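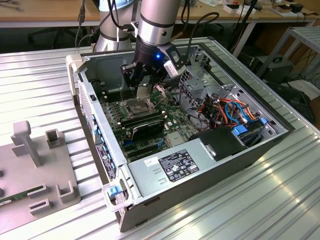
How long should an office computer last?
Longer than the lease says. Seven years is easy, ten if somebody cleans the fans.

That was the first thing Bontu Beyene told me and she was already walking away when she said it. Busy woman. She runs the desktops at Gough, a freight insurer with 472 of them over two floors, and by December every one was meant to be gone.

Replacement was the plan. Same plan as last time, and the time before. Lease runs out, truck comes, new boxes, everybody loses a morning to passwords. Then Finance asked what the old ones were worth. Answer came back at 11 dollars a machine. Less than lunch.

So they stopped. Looked again.

"Most of them had nothing wrong," Beyene says. "Slow, yes. Slow drives, not enough memory. People hear slow and they think old."

New drive, more memory, fresh paste on the processor, blow out the dust. Close it up. She did the first batch herself in a supply room with the door propped open, radio on, and timed it. The quick ones took less time than filling in the disposal form.

Not everyone was thrilled. Prys Wynne in claims had been promised a new machine and wanted it. Still does, a bit. "I got my old one back with a sticker on it," he says. Is it faster? Long pause. "It's faster."

The money is the easy part to explain. A new desktop was quoted at 800 dollars before setup. The refit costs a fraction of that, and the monitors, keyboards and cables stay where they are. Harder to put a price on is the hours. Gough had 2 technicians when this started and still has 2. Tickets piled up in the spring, Beyene admits, and a few people waited longer than they should of.

Ruairí Hanrahan sees it from the other end. His firm, Setusis, buys what companies throw out, and he's been at it long enough to be gloomy. Pallets of towers, plenty of them still under warranty. Some with the plastic film on the front. He strips what he can sell: memory first, then drives, then power supplies. Cases hardly pay for the drive over.

"I make my living off it and I'd still tell them to keep the things," he says. Then his phone rings and thats the end of that.

What kills the idea, usually, is software. A new operating system comes along with a list of processors it will accept, and last year's perfectly good box isn't on it. Gough got lucky. Most of theirs cleared the bar. The ones that didn't went to Zuvora, a repair shop across the river, where Heledd Nicholas puts a lighter system on them and sells them on to students and retirees. They go quick. She had a waiting list taped to the counter when I stopped by, both sides full.

Her advice for anybody with a tower under the desk at home: open it. Unplug it first, lay it flat, take the side off, touch bare metal before you touch anything else. Can of air. Hold the fan blades still while you spray. Check the drive is backed up before you get clever.

And keep the screws in a cup. She's lost a lot of screws.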